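4 min read

Collecting and storing your soil sample

Welcome back! If you've unpacked your Gridia soil microbe kit and found the sampling tube, the little scoop and the vial of Ultex preserving liquid, you're ready for the part most of our gardeners enjoy best, the digging.

1. Pick a patch you're curious about, such as a vegetable bed or the ground under an old apple tree. Brush away leaves and mulch until you see bare soil.

2. Put on the gloves from the kit. Your hands carry plenty of bacteria of their own, and we'd rather not count those!

3. Push the scoop down 5 inches and lift out a plug of soil. Do this in seven spots across the same patch and tip everything into the mixing bag.

4. Close the bag and squeeze it gently for 60 seconds. Pick out stones, roots and any worms (please put the worms back where you found them).

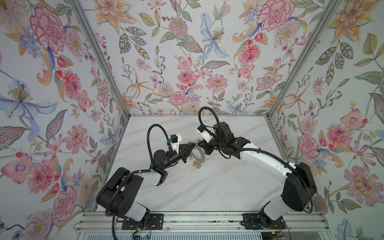

5. Fill the tube to the lower line with mixed soil, then pour in the whole vial of Ultex and screw the cap on until it clicks.

Caution: Ultex can sting. If it gets in your eyes, rinse them with plenty of water and call a doctor. Keep the vial away from children and pets.

6. Turn the tube upside down and back again a few times, then write your patch name on the label in pencil, as ink tends to run.

Note: If you bought your kit before March, your tube may have no lower line. Fill it halfway instead, and enter code 457 on the form so the Clatden lab knows which tube you have.

7. Slip the tube into the padded mailer and post it as soon as you can. Until then, a cool cupboard out of the sun will do nicely.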